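Visit report: Cellton shared workshop, kitchen cell build
2020-09-29

The workshop opens its kitchen cell to visitors while the build is under way, so what follows is a snapshot of unfinished work. The group calls the project Flinerer. It is a dishwashing manipulator put together from hobby parts in shared bench space, and the kitchen it works in is an ordinary one: speckled white countertop, tiled wall, stainless sink.

My interest was the end effector, as I have a similar one half finished at home. Theirs is a two-finger parallel design in black. Each finger tapers to a point and has a long triangular cutout through the middle. The wrist camera looks straight along the fingers, and the operators check closure on its feed before each run. If the tips meet off center, the finger screws are slackened and reset.

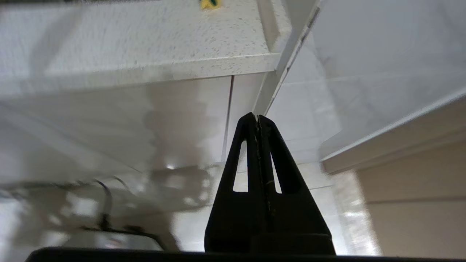

Sink work

The bowl task is the one they have spent the most time on. A light plastic bowl has to be gripped by the rim and turned under the tap. The grip point matters a good deal. Too deep and the fingers block the water; too shallow and the rim rotates out of the tips. The current setting is 5 mm of overlap, arrived at by trial. Steel reflections upset the vision side, and depth readings over the basin are discarded at present. 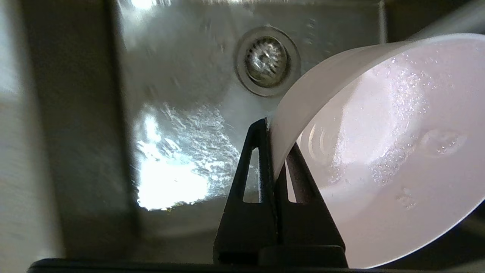
Bottles and control software

Bottles are handled as a separate class. Motion runs on Fluvent, a planner one of the members wrote for an earlier arm and has been extending since February. It plans a path in 500 ms on the workshop computer. The run log stood at 2,317 attempts across all tasks. I asked for success rates per object and was told the log format had changed midway, so older entries could not be compared. The bottle grasp is made low, with the fingers angled in from both sides. Grip force is set by motor current only. There is no force sensor in the fingers, and none is planned for this version.
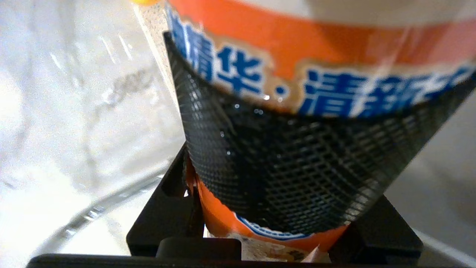

Can a finger set like this be made on a home printer?
A small printer is enough if the bed takes the full length of the finger. Lay the part on its flat side, use more walls than usual around the cutout, and expect to ream the screw holes.

The remaining time went on the scrub sponge. It is pinched at one end so that most of the pad stays free to bend against a surface.

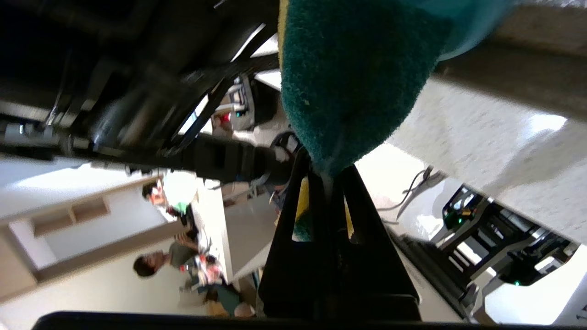
Wear on the contact faces is the open problem with sponge work. The group replaces fingers after up to 2,000 cycles and keeps the old ones in a labeled tray for comparison. Cable routing at the wrist was also under discussion, with one party in favor of a longer loop and the other in favor of clips. Drawings can be requested at the front desk. I have asked for the finger and the wrist plate.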